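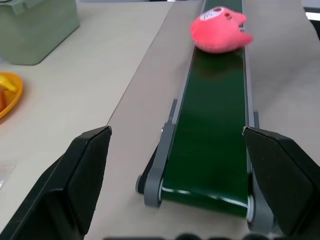 What does the grant pay for in this period?

It pays for operator time, the second arm, and the work of recording and checking examples for the conveyor pick task. It does not pay for model training, which comes out of the lab's own compute budget.

Progress report on the conveyor handling work
Submitted to the Eltia program office, 12/11/2023
Prepared by Ximeng Jiang, Kistard Robotics

Where we are

The plan calls for 500 accepted examples of the conveyor task by the end of this period. We have 400. The shortfall comes almost entirely from the weeks in August when the recording software was being replaced. Since the new version went in, the pace has been steady, and we expect to close the gap early in the next period without asking for more money.

An example counts as accepted when it has a complete recording from all cameras, the joint data lines up with the video, and a reviewer who did not operate the arms has signed off on it. Rejected recordings are kept on a separate drive. We do not report them as output, but the training group has asked to look at them, and we have given them access.

The task

A soft toy goes onto a small belt, the arms pick it up, and it ends up at a set location on the table. We picked plush toys as the first group of objects after talking with Zeng, our partner on the training side. They deform when gripped, they can be held in many ways, and dropping one does no damage. Harder objects follow once the first group is finished.

The operator drives both arms directly. There is no scripted motion in any accepted example. We considered scripting the approach to the belt to save time, and a short trial showed that the scripted portions were all nearly alike, which is of little use to the training group. We dropped the idea.

Starting positions are drawn from a list before each session. The list sets where the toy goes on the belt, which way it faces, and which arm goes first. Operators used to choose these themselves, and when we looked back at the early recordings we found that most of them favored the same arm and the same end of the belt. The list fixed that. Some of the early recordings were still accepted, so the full set leans slightly toward the old habit. We will correct for it in the remaining recordings.

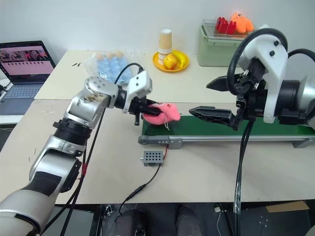
Handovers between the two arms have been the slowest part to collect. The operator has to hold one arm still while bringing the other in, and small movements in the holding arm tend to spoil the grip. Rejection rates on handovers are higher than on single-arm picks. We now have operators practice handovers at the start of each session, with recording off. Reviewers report fewer bad grips since that change, but we have not measured it carefully enough to give a figure.

Recording and review

The old software, Virik, stored video and joint data in separate files and matched them afterward by time stamp. When a camera fell behind, the match slipped, and the error was hard to see until someone played the example back. The replacement writes everything against a single clock and flags a late camera during the session, so the operator can stop and start over. Moving the older examples to the new format took longer than planned. All accepted examples are now in the new format.

Review is done by playing each example at normal speed and then stepping through the moment of the grip. Reviewers fill in a short form with the outcome and any problems. Two people currently do this work. It keeps up with collection, but only just, and if either of them is away the queue grows quickly. We are training a third.

Problems

Cable wear is a continuing cost. The cables at the wrists flex on every motion, and a worn one can cause dropouts that end a session. We have moved to checking them before each session and keeping spares on the shelf. The amounts are small and fit within the supplies line.

Belt speed has drifted between sessions. It does not make an example unusable, but the training group needs to know the speed, and for the older recordings we can only estimate it from the video. We have started logging it by hand. A sensor would be better, and we plan to fit one in the next period.

Spending

Operator time is slightly under plan because of the lost weeks in August. Equipment is on plan. We ask to carry the unspent operator time forward so that it can go toward the missing examples. A revised table is attached as Annex 2.

Next period

We will finish the conveyor set, fit the belt sensor, and begin trials with rigid objects. Zeng has asked for a first delivery of the accepted examples before the full set is complete, so that they can test their loading code. We have agreed, on the condition that no results are published from the partial set. The delivery will include the review forms and a note listing which examples came from the early sessions.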